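Laslow Project: Equipment Progress Report
Reporting period ending February 5, 2022
Submitted to the Pastor Fund

Equipment spending in this period remained within the approved budget. The two-arm food preparation station is set up at the Fikico site and is in regular use. Purchase of the second station, which the original plan placed in this period, has been moved to September at the request of the supplier, Firex.

Work at the first station has centered on spreading and sandwich tasks with bread and jam. These tasks place heavier demands on the grippers than the sorting work described in our last report, and the maintenance budget has been revised accordingly. The revised plan provides for 17 sets of replacement finger pads at a total cost of $922.
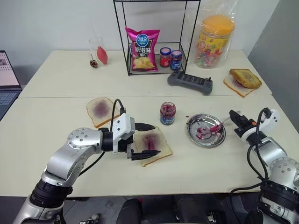 Cable protection was not included in the original request. Staff have recommended sleeves for both arms, and Firex has quoted $305 for the full set, including fitting. We propose to meet this cost from the contingency line and ask for the Fund's written approval before the order is placed.

Food supplies and tableware continue to be charged to consumables. Spending on this line is slightly below forecast, and no transfer is requested.

Two matters remain open. Firex has not yet confirmed whether the warranty on the second station will begin at delivery or at installation. The Fikico site must also complete an electrical review before a second pair of arms can be connected. The site office has accepted responsibility for the review, and its findings will be attached to our next report together with the updated purchase schedule.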